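Looking after the two-arm table robot at Drovstead

Welcome to this small gallery page. My name is Melina Konstantinidis and I take care of the robot which we call Tamayo. It has two arms, and it practices simple household tasks on a table, in an ordinary living room. Many people write to us and ask about the software, but very few ask about the cleaning, the cables and the screws. So I decided to make a page for these things.

I use the same routine since July. Every working day begins with a check of 35 points, and I write the result by hand in a notebook. The notebook is now the second one. The first was filled after 1,479 recorded tasks, and it still lives in the drawer with the spare pads.

The first thing I check is the fingers. I open and close them slowly, and I look if the tips come to the same height. Then I look at the same fingers through the small camera at the wrist, with a piece of white cloth under them. 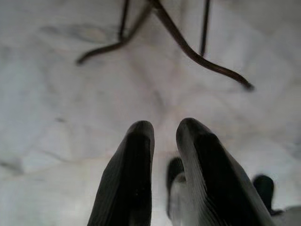

Why is the finger check done over a white cloth?
Dark fingers are easy to judge against a pale background. If one finger is bent, or a pad has moved on its screw, the outline shows it early. The cloth also keeps a fallen screw from rolling away, and I am thankful for that more often than I like to say.

The grooves of the pads collect dust and small fibers. I clean them with a soft toothbrush, always along the groove and never across. Alcohol I use only a little, on a cotton stick, and I wait two minutes before the fingers touch anything. A pad which has lost its grooves in the middle goes to the trash, even when the sides still look good. In the beginning I tried to save such pads by turning them around, but the grip was weak on one side and I lost a whole morning to find out why.

After the fingers come the cables. I follow each one with my hand from the plug to the shoulder of the arm, and at every joint I stop and ask the arm to turn as far as it goes. The cable must have a free loop there. If it becomes tight, I open the strap and give it over 2 centimeters more. If the loop is too big, it can catch on the edge of the table, and this is worse.
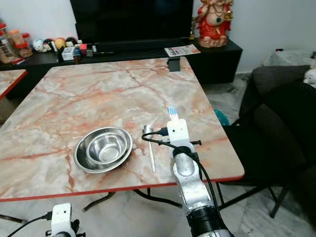
The plugs at the gripper need a special attention. They do not click very loudly, so I push each one with the thumb and then pull it gently. When a plug comes out with a gentle pull, I change it the same day. We buy the connectors from Ploreck in bags of 16, and one bag is enough for a long time if you are not in a hurry with your hands.

Next is the position of the table. The robot does not mind if the table is a little crooked, but the recordings become difficult to compare. I put the near edge parallel to the base, I measure at both corners, and I press down on the top to feel if it rocks. On a tiled floor it often does. A thin piece of rubber under one foot is usually enough.

When the table is right, I run the slow program, which our group named Tendora. It moves the arms over the work area at a quarter of the normal speed. I stand next to the stop button during all of it, also on the days when I am sure that everything is fine. I listen more than I look. A healthy joint makes an even sound, and a joint that wants service makes a small scratching at the end of the turn.

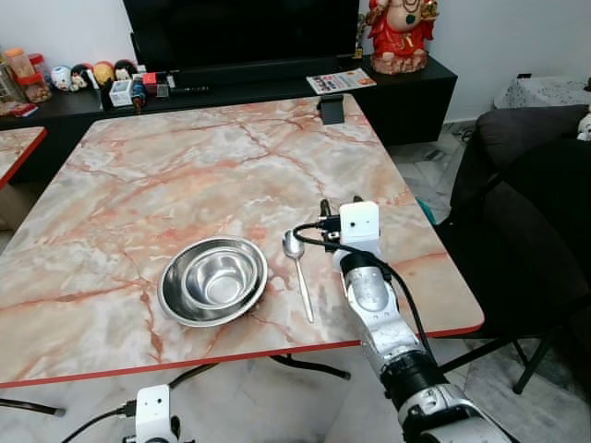 If I hear the scratching, I do not open the joint immediately. First I tighten the outer screws in a cross pattern, as on a car wheel, and I run Tendora again. Most times the sound is gone. If it stays, I write the number of the joint in the notebook and the arm rests until the cover is off and I have seen the bearing.

Last, I wipe the lenses of the cameras with a dry cloth for glasses. It takes one minute. In my first month at Drovstead I forgot it for several days, and we had to repeat a large part of the recordings with the spoons.

I will add more pictures when I change the shoulder bearings. Questions about the pads or the straps are welcome, and I answer in the evening, after the arms are parked.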